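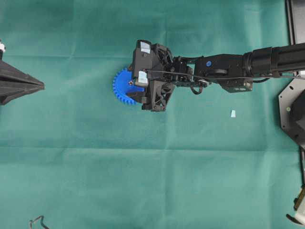 Prüfliste Greifzelle Brinport, Softwareteil
Stand Juli, mit Kommentaren aus der Schicht

Geprüft wird vor jedem Lauf mit Zahnrad. Wer etwas überspringt, trägt das bitte ein, dann suchen wir später wenigstens an der richtigen Stelle.

1. Softwarestand auf Rechner und Armsteuerung identisch
OK. Build 361 auf beiden. Der Zettel am Monitor behauptet etwas anderes und ist hiermit überstimmt.

2. Not-Halt löst aus, Planer Bullero verwirft die laufende Bahn
OK. Nach dem Quittieren wird neu geplant. Die alte Bahn einfach fortzusetzen gilt seit dem Frühjahr als Fehler, vorher hieß es Komfortfunktion.

3. Kollisionsmodell vollständig
Mangel. Arm, Montageplatte und Greifer sind drin, das Kabel oben am Arm auch. Die Schlaufe unter dem Handgelenk fehlt weiterhin. Der Planer hält sie für Luft, die Schlaufe sieht das anders. Ticket offen.

4. Segmentierung: blaues Zahnrad auf grünem Tuch
Bedingt OK. Rad wird sauber gefunden, auch halb verdeckt vom Greifer. Die hellblauen Klebepads an den Fingern zählt Esby gelegentlich zum Bauteil. Schwelle für den Farbton auf 22 gesetzt, seither seltener.

5. Falten im Tuch
Die lange Querfalte erscheint im Tiefenbild als Kante. Filter eingeschaltet lassen. Bügeln wurde vorgeschlagen und vertagt.

6. Fremdteile auf der Arbeitsfläche
Mangel. Kleines hellblaues Teil auf dem Tuch, dazu ein gebogener Draht. Beides vor dem Start entfernen - die Wahrnehmung meldet Fremdteile erst ab einer Mindestgröße, und über die wird noch verhandelt.

7. Greifkraft und Haltezeit
Sollwert 43 Prozent, im Protokoll ebenfalls. Zeitlimit der Haltephase 2000 ms. Bitte nicht wieder in Sekunden eintragen.

8. Protokollierung mit Demissie
OK. Zeitstempel laufen synchron, Platte noch nicht voll.

Ergebnis: Freigabe nur mit halber Geschwindigkeit, bis Punkt 3 erledigt ist. Punkt 6 vor dem nächsten Lauf nachprüfen und hier abzeichnen.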